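4.2 Warming the eye compress

The Fakari warmer is for tired, dry lids. It won't replace your eye doctor, however smug the box looks.

1. Wash your hands. Yes, again.
2. Take out your contact lenses.

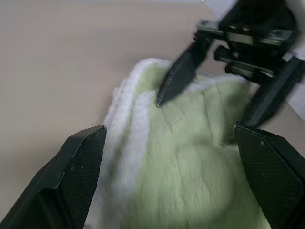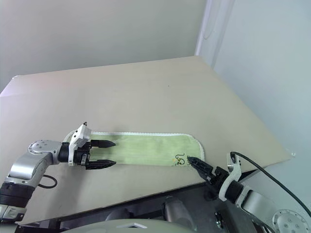
Light green cloth with white edging, both views.

3. Set the dial to 2. Higher settings are for the heating pad sold separately.
4. Press Start and wait for the beep – it is not subtle.
5. Test the compress on your inner wrist. If you say "ouch," so would your eyelid.
6. Close both eyes and lay it across them.

Note: Error 347 means the lid is open. Close the lid.

CAUTION: Do not use within a month of eye surgery unless your surgeon agrees. Stop if your vision stays blurry.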